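Research notes > Household storage > Section 4

4.2 Reused cartons as clothes storage

Horrocks claims that a carton keeps clothes tidy. I doubt it. A strawberry-printed one holds white fabric well enough, but knitwear bunches.

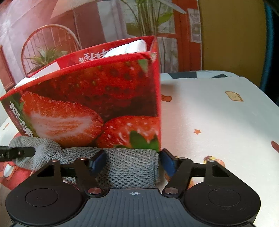

Our 67 households said they sorted by type — few did for long.

Figure 2. Open red box with mixed contents.
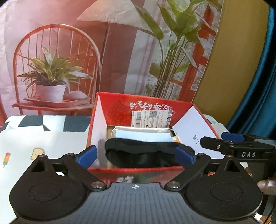 4.3 Limits

Self-reports flatter the tidy.

Comments
Lamai Limsakul: Were lidded boxes tested?
Entwistle: 67 is thin.

Last updated 25 October 2020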